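**Sim arm keeps going for the bowl (club project, advice welcome)**

**dumali_bot**
Our club is on the pick-and-place unit. Fruit comes out of a bowl, goes on the table, everyone claps. 300 simulated runs so far, and the arm has developed a deep personal interest in the rim. Rowena says more training. I say the wrist view is bad.

**rowena_a**
I said more *varied* training, Danilo. All 300 runs have the bowl in nearly the same spot.

**gripper_gremlin**
Collision mesh. It's always the collision mesh. Ours had an invisible lid for most of April and we blamed the freshman.

**dumali_bot**
Checked the mesh, no lid. Freshman also cleared.

**adjoa.l**
Disagree with Rowena. 500 more runs of a camera that can't see the target gets you 500 more shrugs. Post a wrist view and your settings.

**dumali_bot**
Fine.

1. Wrist view on approach, fingers open. Fruit way down in the left corner, half the picture is tabletop:
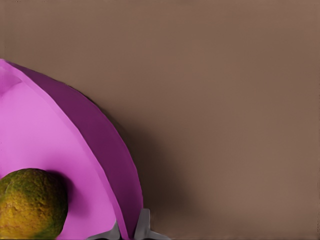 2. Settings: seed 272, gripper speed at default, camera mount at whatever Rodel left it at.

**adjoa.l**
"Whatever Rodel left it at" is your bug report. Tilt the mount until the fruit is near the middle, then rerun the same seed.

**rowena_a**
And then move the bowl around. I'm not dropping this.

**rodel_v**
The mount was fine when I left it.

**gripper_gremlin**
Still think it's the mesh.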